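Floor mat (domestic)

A floor mat is a flat, movable covering laid over part of a hard floor.
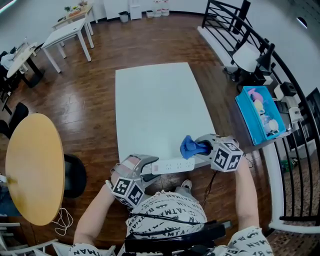
It differs from a fitted carpet in that it is not fixed at the edges, and from a rug mainly in thickness and in having little or no pile. The terms overlap in everyday speech, and retailers use them loosely.

Types

Plain rectangular mats are the most common form in living rooms, studios and shared workrooms. A large white rectangular mat on a reddish-brown wooden floor gives strong contrast, so that small articles such as cloths, socks and toys are easily picked out against it. Pale mats show marks sooner than dark ones and are cleaned more often. Round and oval mats are usually placed under tables or beside beds. Entrance mats, which are made to hold grit, are normally treated as a separate group.

Use as a work surface

Mats are widely used for sorting and folding laundry where no table of sufficient size is free. The usual method is to drop the articles near one edge, open each crumpled piece by its corners, smooth it towards the far edge and fold it in half and again. Flat cloths are dealt with first. Grażyna Tokarz, in her household manual The Working Floor (Marciniak), recommends keeping one side of the mat clear for finished piles - a practice also taught on the housekeeping course at Grasbridge.

Placement

A mat is laid so that its longer side follows the boards, with a walking strip left between it and any chairs. Chair legs resting on an edge cause curling and should be moved off. Power strips and loose cables are best kept off the mat and never run beneath it, where wear to the cable cannot be seen. Coiled leads stored under a nearby table should be lifted before sweeping.

On smooth wooden floors an underlay is often used to prevent slipping. The Jarkby pattern, a thin open mesh cut 2 cm short of the mat on every side, was described by Dariusz Adamczyk and later revised by Bronisława Sadowski for larger rooms.

Care

Dust is removed from both faces, and the floor beneath is swept at the same time. Spills are blotted from the outside inwards. Washable mats are dried flat - hanging over a line may leave a ridge across the middle. Wooden floors darken or fade unevenly under a mat left in one position, and periodic turning does not prevent this.

See also: Carpet; Drugget; Laundry; Underlay

Last revised 29/05/2024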